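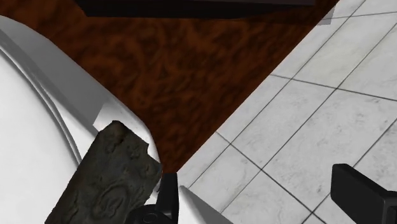 Urnthorpe Bindery School Opens Registration for Spring Paper Marbling Course

The Urnthorpe Bindery School has opened registration for its spring course in paper marbling and paste paper, to be taught in the ground-floor print room beginning in February. The course is open to adults with or without previous experience in the book arts. Places are limited to 6 students per section, and two sections will be offered, one in the morning and one in the evening.

Instruction will be led by Duangjai Jaidee, who joined the school's teaching staff last fall after a long period in private practice as a maker of endpapers for small presses. Her students will begin with stone and gel-git patterns in a limited palette before moving on to combed and nonpareil designs. The closing weeks are given over to paste paper, in which colored starch paste is brushed onto a dampened sheet and worked with combs, stamps and folded card.

"Marbling is often presented as a matter of luck," Ms. Jaidee said. "Students in this course will keep a record of every bath, including the thickness of the size and the amount of gall in each color, so that a pattern they like can be made a second time."

The fee for the course is $300 and covers carrageenan size, alum, pigments and the use of school aprons and trays. Each student will also receive 80 sheets of text-weight paper, cut to fit the school's trays. Those who wish to work on heavier stock may buy it from the supply counter at the member price. Outside paper is welcome if it is free of calcium carbonate buffering, which interferes with the alum and causes the pattern to wash off in the rinse.

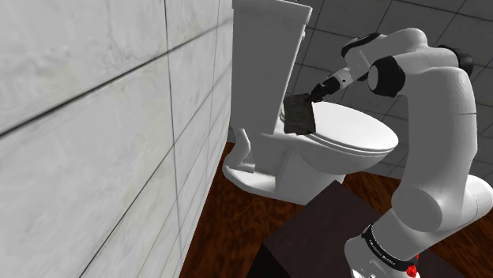 Students who complete the course may apply for open studio hours in the print room through the end of the summer term. Open studio access includes the large trays, the drying lines and the nipping press, but not the board shears, for which a separate safety session is required. Applications are reviewed in the order received.

The school has also announced that the print room's sample collection is now available for consultation by appointment. The collection consists of 92 marbled and decorated sheets assembled by Ekene Wike, a former instructor, and given to the school when he retired from teaching. It includes French curl and Spanish wave patterns, several double-marbled sheets, and a group of block-printed papers on a thin Japanese base. Mr. Wike has supplied handwritten notes for most of the sheets, listing the colors used and the order in which they were laid down.

Sheets may be viewed at the reading table only. Tracing is permitted through polyester film, and pencils must be used for all note-taking. Photography for personal study is allowed without flash. Requests to reproduce a pattern in a published work should be sent to the school office in writing.

Registration forms may be collected from the office or requested by mail. A deposit of half the fee is due with the form, and the balance is payable at the first class meeting. Deposits are refundable until two weeks before the start of the section. Applicants should state which section they prefer and whether they are willing to be placed in the other if their first choice is full.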